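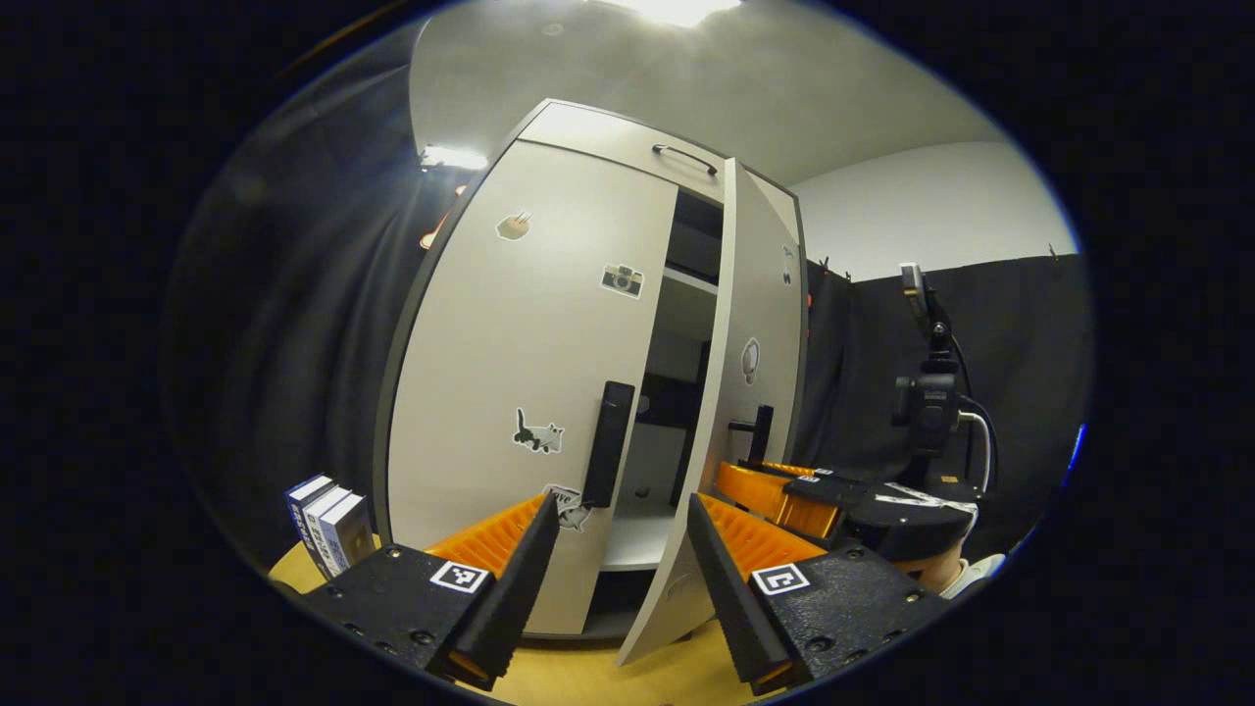

Can a Robot Clean Your Room Yet?

Imagine it's Saturday morning, oops, make that any morning, and your room is a mess. Socks on the floor, books all over the bed, and a cupboard that needs everything put back inside. Wouldn't it be great to say "Robot, tidy up!" and go outside to play?

People have been dreaming about that for a very long time. So how close are we? Let's find out!

Start with a door

Go and open a cupboard. Done? That probably took you two seconds, and you hardly thought about it. But look at all the jobs your body just did!

Your eyes found the handle. Your hand moved to the right spot and squeezed. Your arm pulled, and while it pulled, it followed a curve, because a door on hinges swings around like the hand of a clock. If you had pulled in a straight line, the door would have tugged against you. You felt that tug in your fingers and changed direction without even noticing.

A robot has to learn every bit of that. If it squeezes too softly, its fingers slip off. If it pulls the wrong way, the door sticks or the whole cupboard slides across the floor (crash!). And then there are all the different handles in the world. Some are long, some are short, some are round knobs, and some doors have no handle at all.

Fingers for robots

Lots of robots don't have hands like ours. Many have a gripper with just two fingers that pinch together. Try it yourself! Use only your thumb and one finger to pick up a pencil, then a book, then a sock. Now try to fold the sock. Tricky, isn't it?

Soft pads help a lot. They squish a little around whatever the gripper is holding, so it is less likely to slip.

How does a robot learn?

One way is by copying. A person does a chore many times, and a computer studies how the hands moved and what the cameras saw. Then the robot tries. If you showed it 22 doors, it might do well on those and get muddled by the next one. Show it 2767 and it has a much better chance!

So, can they do chores or not?

Some, yes! There are robot vacuums that zoom around the floor by themselves, and robots in warehouses that carry heavy shelves all day long. Those jobs are mostly the same every time, and robots love that.

Your bedroom is different every single day. A robot that gets a chore right 80 times out of 100 sounds pretty good, until you remember that the other 20 times could be your favorite mug.

Try this at home

Ask a grown-up or a friend to be the robot. Tell them how to open a cupboard and take out one book, using only words like "up," "left," "squeeze" and "pull." They must do exactly what you say and nothing else. Then swap places!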